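Informe de avance n.º 2 - Edición en español de la novela gráfica Weturach
Sábado, 26 de abril de 2025
Beneficiario: Ediciones Cadier
Responsable del informe: Honeylyn Mangubat

1. Estado general

La traducción de los dos tomos quedó cerrada en febrero. El volumen integral tendrá 188 páginas, incluidos el cuaderno de bocetos y la nota de Lourenço Brandão sobre la adaptación de los nombres propios. El guion original de Arnel Galang usa dos registros dialectales; se ha mantenido la distinción solo en los diálogos, no en los cartuchos narrativos, según lo acordado con el autor.

2. Rotulación y artes finales

La rotulación está completa hasta el capítulo 9. Quedan pendientes el epílogo y las onomatopeyas integradas en el dibujo, que exigen retoque de fondo viñeta a viñeta. Dindo Manalo entregó los archivos por capas, salvo los del capítulo 4, conservados únicamente en versión acoplada. El retoque de ese capítulo se hace a mano y consume más horas de las presupuestadas - la desviación se absorbe con la partida de imprevistos.

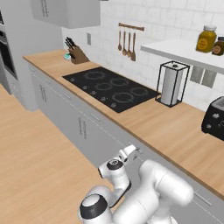
Las pruebas de color se realizaron en la imprenta Rivera sobre papel estucado mate. La primera salió con los azules demasiado cargados en las secuencias nocturnas. Se corrigió el perfil y la segunda fue aprobada por Manalo sin más observaciones.

3. Tirada y distribución

Se mantiene la tirada de 2000 ejemplares en cartoné. La distribuidora Cindale ha confirmado la inclusión del título en su catálogo de otoño. Falta firmar el anexo de devoluciones, cuyo borrador revisa Jerome Sarmiento.

4. Incidencias

La licencia de la tipografía prevista no cubría la edición digital. Se ha contratado una ampliación y el justificante se adjunta como anexo B.

5. Próximo periodo

Cierre de rotulación, segunda corrección ortotipográfica y envío de los archivos definitivos a imprenta. Se solicita el desembolso del segundo plazo conforme a la cláusula de hitos del convenio.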